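Teaching the arm in the sim before the real one: keyboard or hand controller?
Tatska Builders Board > Teaching by Demo

mustonen_mike wrote:
Hi all! I've been driving the simulated arm by remote for a couple of weeks now (evenings mostly, with a big mug of tea) and I have 46 demos of the cube task saved. My trouble is the last little bit, when the gripper comes down beside the cube. I fuss and wiggle, and I'm afraid the robot will learn my fussing right along with the rest.

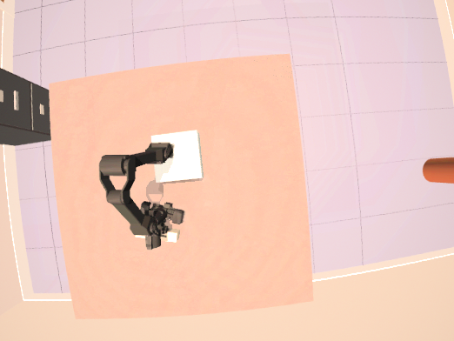
Top view, gripper down next to the little white cube.

I'm on the keyboard. Would a hand controller help, or do I just need more practice?

zurkdale_jo wrote:
Oh, I remember that stage well! Get the controller, you'll be so much happier. I threw out my first 200 keyboard runs and never missed them.

T. Kerslake wrote:
I'd gently disagree with Jo. I kept my keyboard runs, wiggles and all, and only cut the long pauses. A few corrections near the cube gave mine something to copy when it came in crooked.

zurkdale_jo wrote:
Corrections, sure, Tipene, but nine seconds of dithering is another matter :)

mustonen_mike wrote:
Ha, guilty! I'll trim the pauses tonight and borrow a controller for the next batch.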